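Ruteslow Heavy Table Cover, fitted

Back in stock, all sizes. Order before noon, ships same day.

Stretch cover for folding tables. Pulls on over the corners, elastic hem, no clips. We sell a lot of these to club shops and school fairs, craft stalls too. Also good for sorting and folding at home if your table top is scratched up.

Colors: light gray heather, navy, black. Navy is the old Miranda shade, a bit darker then before. Check your order if you are matching older ones.

Weight: 200 gsm
Fits tops 605 mm or 800 mm deep (pick at checkout)
Wash: cool, gentle. Do not bleach. Line dry, iron low if you must
Shrinkage: very little if you skip the dryer. Dont use the dryer.

Whats in the bag: one cover, one storage pouch. Table not included, people do ask.

Sizing. Measure the top, not the legs. Between sizes go up. Round tables need the Ilora cover, different page. 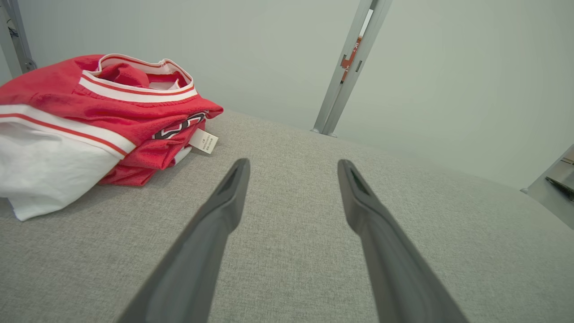 Light gray, with a red and white jersey on top.

Returns 90 days, unwashed, in the pouch please. Pickup from the Stidton counter is free, bring your order number. Bulk price on request, use the form and put the size AND the color or we have to write back.

Related: Ilora round cover, Ruteslow table skirt, spare pouches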